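We're looking for fifteen people who would like company while they learn to eat in a calmer way, and if you have read this far with a little knot in your stomach, there's a fair chance you are just the sort of person we'd love to hear from.

## Join the spring group at Wimby House, Flirton

The Grurnus Circle is a small weight and eating support group. It began in October with a handful of neighbors who were tired of starting over every New Year, and it has grown, slowly and mostly by word of mouth, into something we're rather proud of. Now we're opening a second group, and we'd like to fill it with people who will stick around for all 16 weeks – through the good weeks, the flat weeks, and the week when your sister gets married and there is cake on every surface.

You don't need to be a certain size to join. We have members who hope to lose more than 100 pounds, members who have already lost what they wanted and are frightened of gaining it back, and members whose weight has hardly changed in years but who think about food from the moment they wake up. All of them sit in the same circle of chairs and drink the same slightly weak tea.

### What we'd ask of you

- Come to one evening meeting a week, from 6:30 to 8:00.
- Keep a simple food notebook. Paper is fine, and so is your phone. No one will grade it or read it unless you hand it over.
- Pair up with another member for a short phone call between meetings.
- Fill in 3 short questionnaires, at the start, the middle and the end, so we can see what helped and what we ought to drop.
- Talk to your doctor before changing how you eat, especially if you take medicine for blood sugar or blood pressure.

We don't hand out meal plans and we don't sell shakes, bars or powders. There is a scale in the side room for those who want it, and plenty of members never go near it.

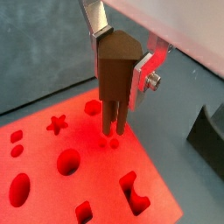 Mounir Younis wrote to us after the first group finished, and was kind enough to say we could share it: I came for the food advice and stayed for the phone calls. I had always done my worst eating at ten at night, standing up, with the refrigerator door open, and having a person I could ring at ten at night changed more for me than any diet I ever followed. I lost some weight, gained a bit back over the holidays, and for once I didn't quit over it.

We read that letter out loud at our planning evening and there were a few wet eyes, I don't mind telling you. It also gave us the idea of setting up the phone pairs in the very first week this time. The first group didn't get theirs until week five, and they let us know it!

### Who this may not suit

If you are being treated for an eating disorder, or think you may have one, please speak with your doctor or therapist first. We would hate to get in the way of proper care, and a group like ours can't replace it. The group is for adults only. If you are pregnant, write to us anyway and we'll talk over what might fit you better.

### The practical side

Meetings are held upstairs at Wimby House, on Fang Street, and there is an elevator at the back entrance. Parking is free after six. The group costs nothing to join, though there's a jar by the kettle for the tea and biscuits (yes, biscuits – plain ones, and we have had long and happy arguments about them).

### How to apply

Send us a short letter or drop a note through the door at Wimby House, marked "Spring group." Tell us your name, the best way to reach you, and a few lines about what you've tried before and what you'd like to be different. Spelling doesn't matter and neither does length. One of us will call you back for a chat, and you are welcome to ask as many questions as we do.

Places are offered in the order the notes come in. If we fill up, we'll keep your name for the next group and call you before we advertise it.

Posted 10 Apr 2023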